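Gavura two-handed learning kit: my review
Posted by Gwawr Skyrme, 2023-01-04

I've had the Gavura kit on the bench since August, and people keep asking me whether the method behind it is any good or just a nice demo reel. So! Long review short: I like it a lot, with a couple of grumbles. The task I've lived with is the breakfast one, lid off the pan, potato in, lid back on.
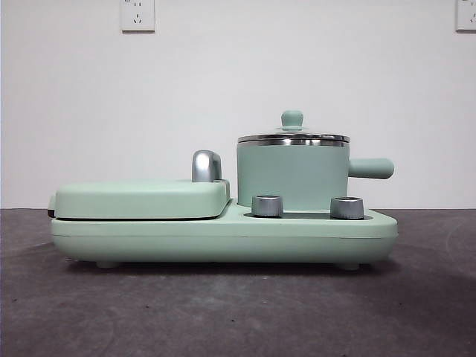
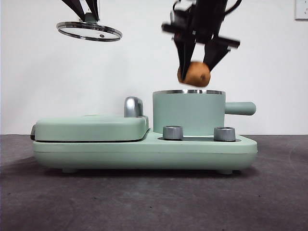
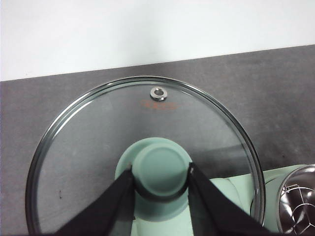
The green breakfast maker on its own, then potato and lid in mid-air, then the wrist view of the lid knob.

The idea is simple enough. You steer both arms through the job yourself, save each go, and the software learns to copy you from the camera views. I recorded 176 goes, which took me 2 long evenings and a lot of tea. The box says 300 is better and I dare say it is, but my patience has limits.

What I wanted to know was whether the wrist cameras earn their keep (they're a pricey add-on). I trained it with and without, same recordings, and the difference was huge. With only the fixed view it kept closing the fingers a touch early on the lid knob. Glass is horrid for this, you see the worktop straight through it. Add the wrist view and it went for the knob properly, and I only had to step in 4 times over a whole afternoon.

Grumbles, then. The Ummont trainer that comes bundled is slow, and it doesn't tell you when a recording is rubbish, so one bad go with a dithering left arm can spoil the lot. I also tried a Goossens pan with a flat lid handle and it was hopeless until I recorded a fresh batch. Don't expect it to cope with your whole kitchen!

Would I buy it again? Yes, with the wrist cameras, and I'd skip the printed manual and go straight to the Tevberg forum, where the settings are much better explained.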